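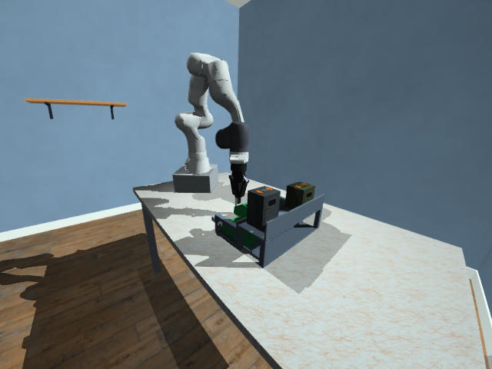 Firndale Records has confirmed that the second studio album by the instrumental group Visirier will be released in February. The record, titled Dulavby, contains seven tracks and will be issued first on vinyl and digital services, with a compact disc edition to follow later in the spring. Its longest piece, "White Marble," runs over eleven minutes and takes its name from a stone much like the tabletop shown here, white with faint orange and tan veins. The label said the title was chosen before any of the music had been written, and that it will also serve as the lead single.

Dulavby was recorded over one winter at Isah, a residential studio in a converted grain store outside the town of the same name. The group had used the building once before, for two songs on its debut, but this is the first time it has completed an entire album there. According to the label, the basic tracks were played live in the main room, with strings and brass added afterward. Mixing was carried out at the same location, and the group produced the album itself.

The first Visirier album was issued by Firndale in a small edition and did not enter any national chart on release. Sales rose the following year, when one of its tracks was used as the closing music for a television drama, and the record was pressed three more times. It has been out of print on vinyl since last summer. Firndale will return it to the catalog on the same day as the new album, in its original sleeve and with the running order unchanged.

The new record makes wider use of acoustic instruments than its predecessor. Harmonium and bass clarinet appear on most of the tracks, and the drum machine that featured throughout the debut is limited to the opening piece and the final one. A wordless choir is heard on "White Marble" and again briefly at the close of side two. There are no lyrics on the album - the group has never recorded a song with words - and the printed insert contains only credits and a short note on the studio.

The standard vinyl edition will be pressed on black vinyl. A limited version of 200 numbered copies will be offered through the Firndale mail-order store, and will include a second disc with 40 minutes of music from the Isah sessions. The material on the second disc consists of early versions of three album tracks and one long improvisation. It will not be made available on streaming services. Orders for the limited edition will open at noon on the day the single is released and will be restricted to one copy per customer.

Visirier will perform the album in full at two concerts in the month of release. The first will take place at Isah, in the room where the recordings were made, where capacity is set at 181. The second will be held at the Firndale Assembly Hall, with an expanded lineup that includes the string and brass players heard on the record. Doors at both concerts will open at 7 p.m. There will be no support act at Isah, and the opening performer for the Assembly Hall date will be announced separately.

Tickets for the Isah concert will be allocated by ballot. Members of the label's mailing list may enter from the start of January, and successful applicants will be notified by email. Tickets for the Assembly Hall will go on general sale through the venue box office, both in person and by telephone. A small number of seats with step-free access have been set aside at each location and may be reserved by contacting the venue directly. Tickets are non-transferable for the Isah date only.

A longer tour is planned for the fall. Firndale said that dates had been agreed with several venues but that the full schedule would not be published until travel arrangements for the larger group were complete. The label also confirmed that the Assembly Hall performance will be recorded. No decision has been made on whether that recording will be issued.

Track listing for Dulavby: "Low Water"; "Granary"; "White Marble"; "Second Bell"; "The Long Field"; "Harmonium Study"; "Lamps Out." The first three tracks make up side one of the vinyl edition, and the remaining four appear on side two.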